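Forum > Kit and Equipment > Budgets and Buying
Thread: Second arm, or spend it on tables and grippers?

marrowfat_jen
Hello all, back again with another money question, sorry! We're a small test kitchen workshop at Brorovstead and we've been given a bit of budget to be spent by the end of May. One arm at present, on the big white table, doing pots, lids and general tidying. My heart says buy a second arm. My head says the sensible thing might be better fingers for the one we've got, a proper spares box and another table or two. Venonov have quoted us for the arm with 17 weeks' delivery, which already makes me nervous – that's cutting it very fine once you add the paperwork.

Most of our work is with ordinary cookware and it's the lids that decide everything, really. Small round knobs, slippery glass, not much to get hold of. I'd love to hear from anybody who has had to choose.
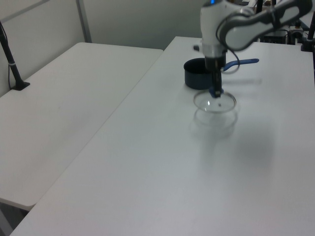
Glass lid held by its blue knob, with the pot just behind.

oldbeck
Lovely clean table, I'm envious. I'd go for fingers and spares every time. We bought our second arm before we had sorted out the first one's gripper, and so we ended up with two machines that were equally poor at picking up a saucepan lid. A set of softer fingertips from Gotero cost us £355 and did more for us than the whole of the previous year's spending. Do ask for a sample pair first, they were very kind about it when I rang.

tilly_and_torque
I'll disagree with oldbeck, if I may, though very fondly! With one arm, everything stops when it stops. Ours was away for six weeks for a new wrist joint and we had people sitting about with nothing to do. If the money has to be gone by May and there's no promise of more, buy the big thing while you can. You can always find a few pounds for fingertips out of the tea money.

oldbeck
Fair point about the wrist, but did you budget for servicing on both? Chantharasri charge us £444 a visit and that's per arm.

tilly_and_torque
Ah. We didn't, no, and it stung. Jen, put that in your sums before you sign anything.

marrowfat_jen
Thank you both, that's given me plenty to chew on. I hadn't put in a penny for servicing. I'll ask Venonov whether they'd hold the price for a while, and get the sample fingertips in the meantime. Has anyone had a refurbished arm from them, by the way?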